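Stop thinning by the calendar

Thursday, September 29, 2022

Quick one this week, I'm behind on everything.

The district wants 400 acres of the Ververidis slope thinned by the end of January. Why January? Money year. That's it. No forester picked that date. The grant closes, so the saws go out, and if the ground is soup they go out anyway.

I've walked that slope for years. Upper half is dense, dead standing stuff everywhere, needs doing badly. Lower half along the creek is in decent shape and holds the bank together. The plan treats them the same. Same spacing, same contractor, same tick box at the end.

And the follow up? 48 lines of text in the appendix. I read them twice. Mostly about signage.

Davoud Ansari raised this at the Skustico meeting, asked who pays for the second pass, when the brush comes back thicker than before. Long pause. Then somebody said "future funding rounds". Right. So no one pays. We had this at Akuvau already, cut hard, walked off, and three summers on you couldn't push through the broom. Worse fuel than the trees were, if you ask me.

I'm not against thinning. People write in every time assuming I am. Do it. Do more of it. But do the dry upper ground first, leave the creek till someone has looked at it properly, and put by a share of the money for year three. Volitz does it that way on thier land and it's dull and slow and it works.

The letter to residents says 2,398 households will be "better protected". Protected from what, and for how long? A slope isn't finished because an invoice got paid.

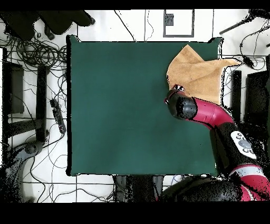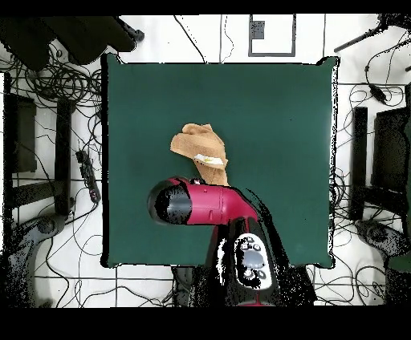 Back to the creek side. The planners drew it as one flat block, nice straight edges, green all over, job done. Real ground is closer to that tan cloth lying crumpled on the green square. Folds everywhere. Fire runs up a fold quicker than it crosses open ground, any crew will tell you, and water comes down the same folds in winter. You can't put one spacing rule over the lot. Walk it, mark the gullies, treat them seperately.

Comments on the plan go to the district office, in writing. Ask for two things, a split between upper and lower ground, and a named budget for the second pass. They had 2,000 copies of the glossy summary printed so there's clearly money for paper. Mine goes in tomorrow morning.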